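Textile Condition Survey, Skudberg Collection
Progress report to the Egilsson Fund
Feb 4, 2025

Work completed

The survey now covers 2,658 of the textiles held at Skudberg. The remaining items are 124 oversized pieces, mostly coverlets and church hangings, which are stored on rollers and need two people to handle. Records are entered in the Fastik database on the day of inspection.

Condition ratings follow the four-grade scale agreed in the grant application. Almost 50 items received the lowest grade. Fiber loss along old fold lines is the usual cause — the flat boxes bought before the move were too short for the longer pieces. Insect damage is confined to wool from the Pusten storeroom. Those pieces were frozen in December and will be checked again in spring.

Costs

Spending is within budget except for acid-free tissue, where the supplier raised its price. The difference has been covered from the travel line. We ask the fund to approve this transfer.

Next period

Rolled textiles will be inspected first. An order for 100 padded hangers has been placed, and costumes will be rehung when it arrives. The draft storage plan will be sent with the next report. 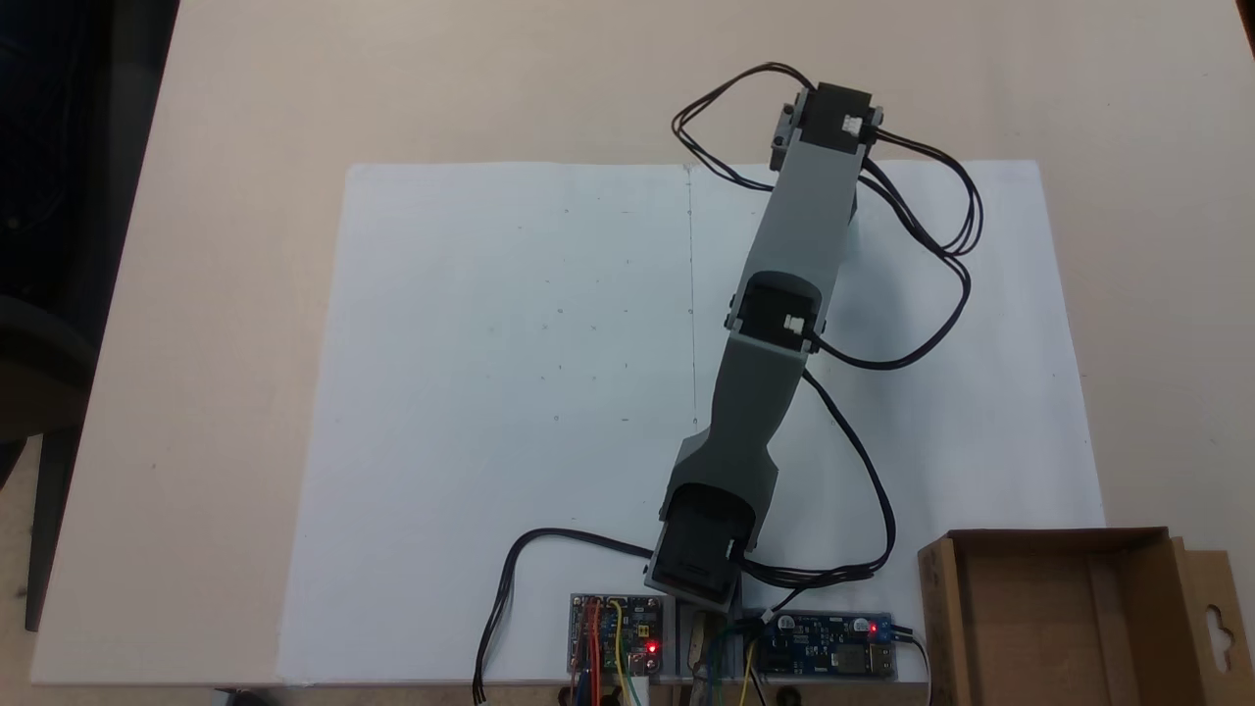
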